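Felista Kimaro
Three weeks with the Selomura suturing practice kit, two arms and one tissue pad. I write my notes here in small parts.
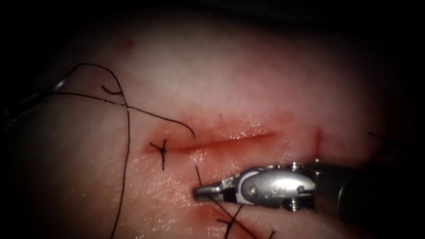

Adhiambo Mollel asks whether the kit is worth it for a teaching room which already has a box trainer. My short reply to her is yes, if you have a person who can look after the software. The long reply is the rest of this thread.

What is in the package: two instrument arms, the control console, needle drivers for both sides, a fixed camera and 22 pads. The suture you must buy yourself. I use black, it is easier to see on the pale pad.

Setup took me one full afternoon. The manual is clear about the cables and not so clear about calibration. You must calibrate the left arm first, then the right. I did it in the other order and had to repeat everything.

The needle driver is the best part. The wrist turns smoothly and the jaws close on the thread without cutting it. My older Tavus trainer often damaged thin suture, and I lost many good stitches in this way.

Thread management is still the hard thing. A long tail makes loops over the pad and the software does not help you with it. I now cut my strand to 21 cm before I begin. It is enough for one knot and the loops stay small.

There is an automatic mode for the single stitch. You mark the two points on the screen and the arms do the throw and the knot. In my trials the throw was good more often than the knot. I would show it to students, but I would not let them learn only from it.

The pads are close to real tissue under the needle. They must be kept moist, and they dry quickly under the lamp. Please read the storage page before you open the first bag, I did not.

Lighting: strong in the middle, weak at the corners. For one incision this is fine. If you want to practice a long running suture, ask Selomura for the wider lamp.

Support is from the Etstead office. I wrote to them 3 times. Two answers came the same day — the last one, about the console pedal, I am still waiting for.

Price is by request, so I cannot compare it fairly with Tavus. The service plan is separate and you should ask for it in writing.

Next I will try the kit with the students at Rweyemamu and post the knot results here.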